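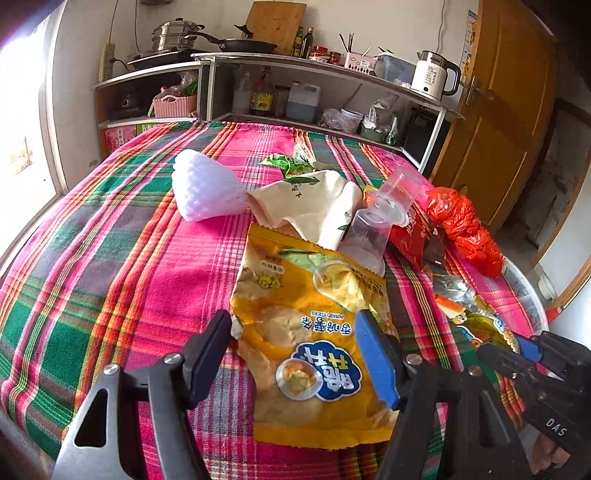 The snack table in the shared kitchen, plaid cloth and all, before item 2.

Girnusura House – Kitchen Meeting, April

Present: Victor Mrema (chair), Lamptey, Suso, Nurnico (minutes). Started at 6, or when Suso found a chair.

1. Last month's minutes
Agreed, after Lamptey asked that "sulked" be changed to "left early."

2. The table
Victor drew attention to the wrappers, the silver foil one in particular, and to the plastic cup lying on its side with its lid close by. Everyone present looked at the potato sticks. Proposed that whoever opens a packet sees it to the trash. Carried, with Lamptey abstaining on grounds of snacks.

3. Tablecloth
Suso still likes the pink, green and orange plaid. Victor would like something that shows crumbs less – or more, he was not clear. Left until May.

4. Shelf unit
The top has the induction cooktop with the steamer pot, the frying pan, the kettle, the oil or sauce bottles, the red-lidded jars and the chopsticks. Nurnico asked if anything might go in the compartments underneath. Discussion lasted 20 minutes. The cutting board stays where it is, leaning on the wall.

5. Money
Kitty stands at 82 dollars. Snacks last month came to 33. Victor read this figure out twice.

6. Any other business
Suso wants a second trash can. Lamptey to look up prices.

Actions: Suso – clear table tonight. Nurnico – wash napkin. Victor – stop reading out the figure.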